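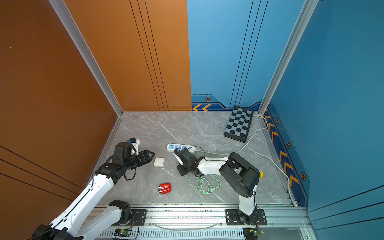 FOR IMMEDIATE RELEASE
6/30/18

Clostov opens Foltida, a free answer desk for people stuck with renewals they didn't want

I've been answering shoppers' questions at Clostov long enough to know what most of the mail is going to be before I open it. Somebody signed up for a free trial, forgot, and found a charge on their card. Or they did cancel (they're sure they did!) and the charge came anyway. So I'm very happy to tell you that we're opening a whole desk just for this. It's called Foltida, it goes live in July, and it doesn't cost anything to use.

I should explain what we do, for those of you who haven't run into us before. Clostov is a small consumer questions service. People write in with a problem about something they bought or signed up for, and we write back in ordinary English with what the rules generally say and what we'd try first. We don't represent anyone and we don't go to court for anyone. If you need a lawyer we'll tell you that, and we'll tell you what to bring along so you aren't paying for an hour of digging through your email.

Renewals were always part of the pile, but this spring they pretty much took over. I had a drawer for them, then a second drawer. At some point I started writing the same reply so often that I kept it taped next to the monitor, and that taped-up reply is where Foltida comes from.
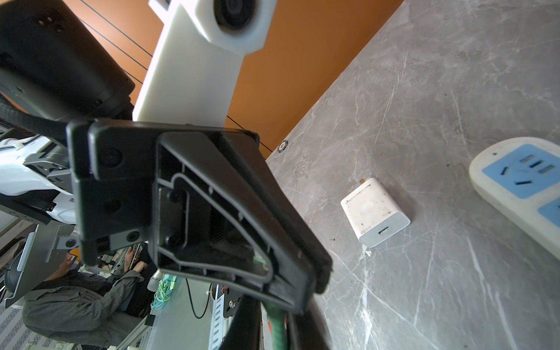
The first thing I ask is always the same: what did the screen say when you clicked? A lot of states have rules on how clearly a seller has to show you that a plan will renew, and how easy it has to be to get out again. They're not the same from place to place, and some are much stronger than others, so where you live matters. But the sign-up page matters everywhere, and so does the welcome email that most of us delete without reading. Dig it out of the trash if you can. If you can't, log in to the account and look for a page of past notices, as plenty of services keep one.

What's in Foltida

There are two parts. The first is a guide, 18 pages long, that walks through a renewal dispute from start to finish: finding your sign-up terms, canceling in a way you can prove later, asking for the money back, and what to do when the answer is no. I wrote most of it at my kitchen table and then had to cut it nearly in half, which hurt, but it's a lot better now. It comes with 4 sample letters you can copy and change. One is for a trial that rolled over, one is for a charge after you canceled, one is for a price that went up at renewal, and one is for a plan that belonged to a relative who has died. That last one gets asked for more than you'd think, and I wanted it to be short and gentle.

The second part is the desk itself. You fill in a form, you tell us what happened and when, and a person writes back. We've already collected over 50 answered questions from the old drawers, with everything personal taken out, and you can search those before you write. Try "annual plan" or "card on file" to start.

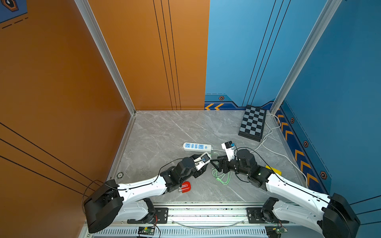
I also want to say something about chargebacks, which come up in nearly every letter. Yes, you can often dispute a charge with your card company, and sometimes you should. But please ask the seller first, in writing, and keep the reply. Card companies have deadlines and they like paper. Some shopping services will also close your account if you dispute a charge, and if you've got store credit or a stack of digital purchases in there, you'll want to know where you stand before you press the button. Foltida has a page on this and I'd read it before anything else.

Who's helping

Peseck, the members' shopping club, agreed to let us test the guide on its own renewal pages. I was nervous about asking! They gave us the sign-up screens and the cancellation steps and let us mark them up as any annoyed customer would, and they've since moved their cancel link to the main account page. Peseck isn't paying for Foltida and doesn't see anybody's questions.

The printed copies come from Mikuš, the print shop downstairs from our office, who put up with me changing the cover again and again. If you run a library or a community center and would like a box for the front counter, just ask and we'll mail you one.

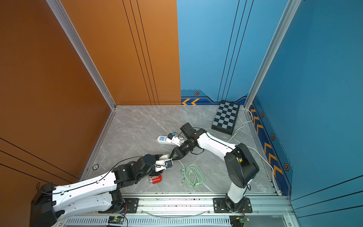

How to use it

Go to the Clostov home page any time after we open in July and pick Foltida from the menu. You don't need to make an account, and we won't ask for your card number, ever. Please black out the numbers on any bill or statement you send us. Replies should take a few days, maybe longer in the opening weeks while we find our feet.

Reporters who'd like an early copy of the guide can get one through the press form on the same site. I read those messages myself, and I'm glad to talk about renewals for as long as you can stand it.

About Clostov

Clostov answers everyday consumer questions in plain English. Our answers are general information and don't replace advice from a lawyer in your state.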